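Search this encyclopedia Search Advanced

Hand-held gripper demonstration

Hand-held gripper demonstration is a way of showing a robot a task in which a person does the work with a gripper held in the hand. The gripper has the same kind of fingers as the robot that will later repeat the task, and it usually carries a camera. No robot arm needs to be present while the task is being shown. The method belongs to the wider field of learning from demonstration, together with remote control (teleoperation) and kinaesthetic teaching, in which a person takes hold of the arm and moves it through the task.

Fruit and vegetables are common subjects, as they differ in size, weight and surface and are easy to buy again.

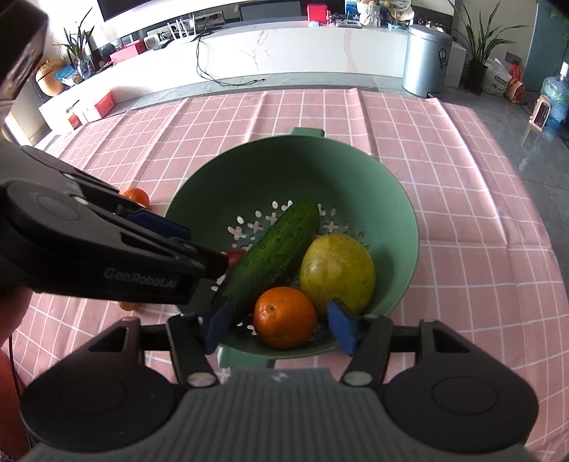
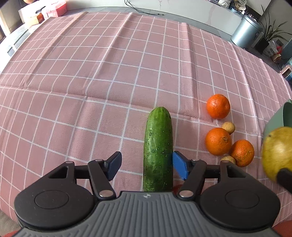
Sorting produce at a table, seen from the hand-held gripper.

Background

Early industrial robots were often taught by moving them from point to point and storing each position. This worked well for welding and paint spraying, where the part was always in the same place, but poorly for household work. Remote control gave better results with loose objects, although the operator had to look at a screen or across a room and could feel little or nothing of the grip.

Hand-held grippers were taken up as a cheaper answer. The Kirndale workshop, run by Hjørdis Forsberg and Severin Aebischer, compared the two approaches on a set of kitchen tasks. Ten operators took part. Forsberg and Aebischer reported that most of them could use the hand-held tool after a short practice, while remote control of a two-armed robot took several sessions to learn. They also noted that remote control gave cleaner joint data — the robot itself had made every movement, so there was no doubt that it could do so again.

Equipment

A typical tool has two fingers joined to a body by linkages, so that the pads stay facing each other as they open and close. The pads are soft and often brightly coloured. A trigger or a sliding handle works the fingers. The opening between them is measured either by a sensor in the body or from the camera picture, in which the pads are always in view.

The camera is mounted above or behind the fingers and normally has a wide-angle lens. Straight lines near the edge of the picture are bent by such a lens, and this is either corrected later or left as it is, provided that the robot carries the same lens in the same position. Tasks that need two hands are shown with a pair of tools, one in each hand.

Procedure

The objects are set out, the recording is started, and the person carries out the task once from beginning to end. One such run is called an episode. The objects are then moved to new positions and the task is repeated. In the Kirndale trials a produce task was recorded in 600 episodes, divided among 3 rooms so that the robot would not come to depend on one background.

Written guides to the method generally ask for the following:

Move at an even speed, without long stops.
Keep the fingertips in view of the camera.
Take hold of an object only where the robot's own fingers could reach it.
Let a dropped object be picked up again within the same episode.
Mark failed episodes at once.

The fourth point is disputed. Bonifacio Pacheco, who wrote the Zusau guide, holds that recoveries are worth keeping and should make up a small share of any set. The Kullico guide tells operators to discard them.

Processing

The path of the tool through space is worked out from the camera picture, sometimes with the help of motion sensors. Episodes in which the path is lost are removed. A plain wall or a shiny floor can cause this, as can a hand passing close to the lens. The remaining episodes are used to train a control program, which takes in the camera picture and gives out the next movement of the gripper.

Limitations

A person's arm can reach positions that a robot's arm cannot, and movements shown by hand may have to be slowed down or thrown away. Grip force is not recorded by most tools. Soft fruit is a known difficulty for this reason — a robot may copy the closing of the fingers correctly and still bruise what it holds. Zdislava Zelenák has suggested recording the bending of the pads as a stand-in for force.

Tiredness also affects the results. Lunde found that episodes became shorter and less careful late in a session, and advised a break of 5 minutes between sets.

See also

Kinaesthetic teaching
Learning from demonstration
Parallel-jaw gripper
Teleoperation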